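Logging a conflict incident report in Brundum

Open a new record and enter the district before the date. Records without a district can't be saved.

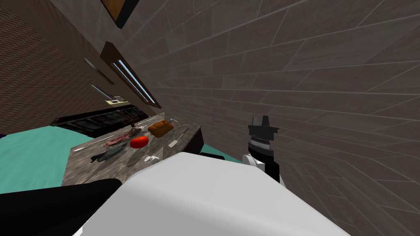 Last changed: October 22, 2024

Enter deaths, injuries and displaced persons in separate fields. Leave unknown fields blank; do not type 0.

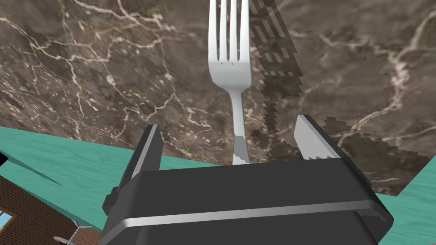 Fork, tines up

Attach 2 independent sources. A source note may hold up to 64 words. 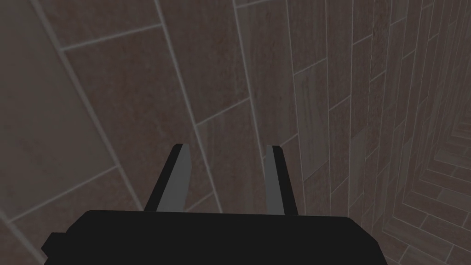 CZARNECKA, April

Reports from this district use the old boundary codes. Select list 7, then 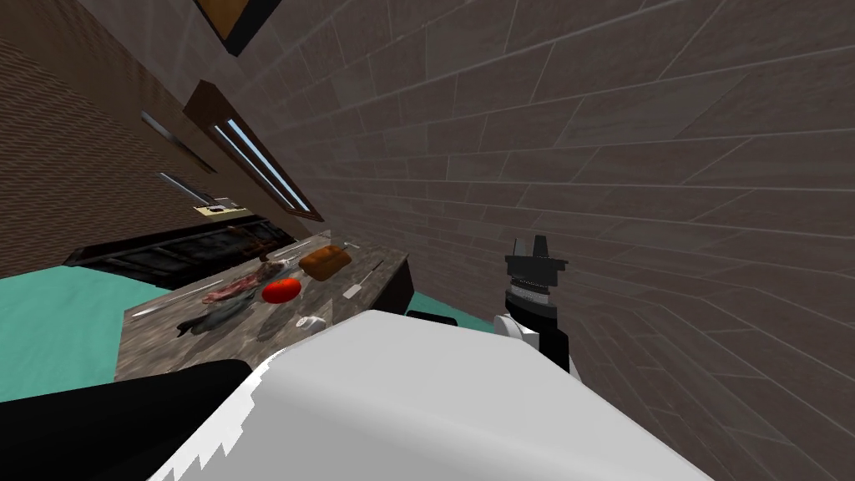

check the code against the map and press Submit.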